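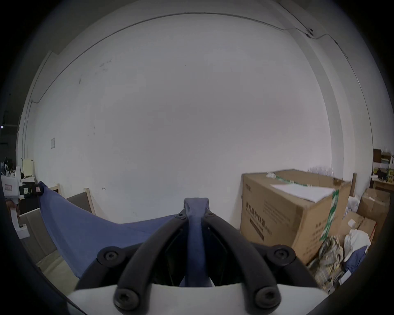

Call for Participants: Two-Handed Cloth Handling Study

Home Projects People Publications Join a Study Contact

April 21, 2022

The Hukeck group is looking for 30 adults to fold, spread and straighten cloth with a pair of hand-held grippers. The recordings are used to train Stirkia, our method for teaching robot arms to handle laundry from human demonstrations. Stirkia has learned from 1,412 demonstrations so far, nearly all of them made by our own staff, and it copies our habits. We need other people's. 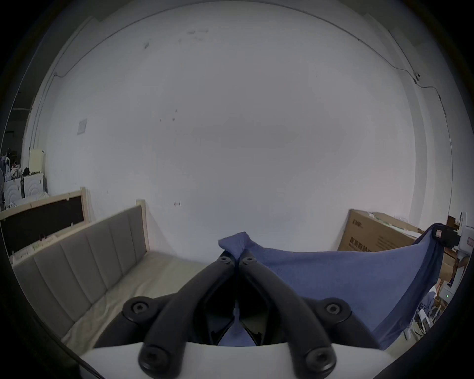
Blue cloth held between a gripper and a clip.

You will work with one gripper in each hand. Each visit lasts 2 hours with a break, and you may come more than once. No experience with robots is needed. You should be 18 or older, able to stand for most of a visit, and free of wrist or shoulder injuries — the grippers get tiring. 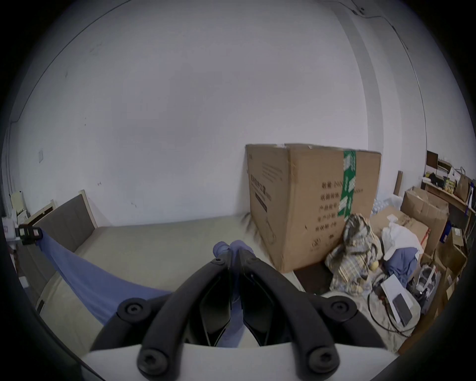 Drulora, our partner on the project, pays participants $30 an hour, and parking at the Lévesque building is free. We record your hand motion and the cloth, and your name is kept apart from the data.
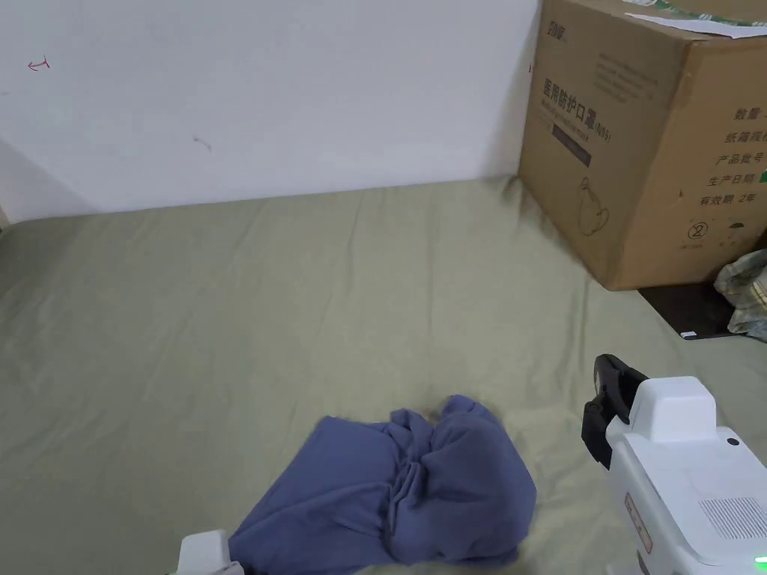 Folding from a messy start is where Stirkia does worst, and most visits will be spent on it. We want 300 new demonstrations of this kind by September. A cloth bunched up on what looks like a bed, with folds gathered on one side and the rest lying flatter, is a typical starting point. Take whatever route you like from there.

To sign up, write to Brock Campbell through the Contact page with the days you are free.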